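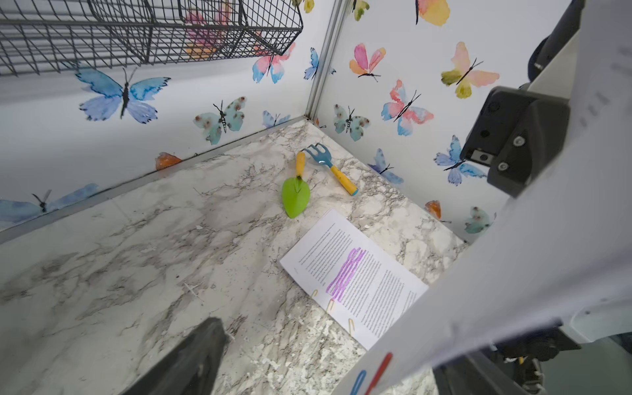 I don't accept "retrain with more demonstrations" as the answer to this ticket, and I'd like it reopened. We have given Javow 300 demonstrations by remote control on the clipped-pages task and it still closes on the wrong spot. Vy's suggestion was to add another 60. More of what, exactly? The wrist view has the white finger lying over the lower right corner of the document, and the gold clips are down the lower left edge, where the operator can see them fine. If the policy is learning to go for the corner it can't see, another 60 will teach it the same thing. The trowel and the hand rake behind the paper don't worry me. The butterflies on the walls might, but I'd want a test before blaming them.

Status: reopened by Clotilde Poulain

Reply from Vy Tô, Plendex support
Understood. Can you tell me whether replay of a recorded demonstration lands correctly? If replay is off too, we look at calibration first. Also which pendant you're using.

Reply from Clotilde Poulain
Replayed 2 of them this morning with the paper taped in its recorded position. Both came in short of the clips, by the same amount as far as I can judge by eye. So I doubt this was ever a training problem. The pendant is the old Jaranier from 2016. Your setup page says it's supported. I have my doubts about that page.

Reply from Vy Tô
It is supported, but it needs the wrist offset entered by hand. Please open Arm > Tool > Offset and send me what's there.

Reply from Clotilde Poulain
All zeros. The installer's checklist has that step ticked.

Reply from Vy Tô
That would explain the replay. Enter the values from the plate on the gripper mount, restart the controller, and replay the same recordings before you record anything new.

Reply from Clotilde Poulain
Done. Replay reaches the clips now. I'm not closing this yet. A good replay says nothing about the trained policy, and I still want to know whether the old recordings can be corrected or have to be thrown out. Please leave the ticket open until I have that in writing.

Status: waiting on Plendex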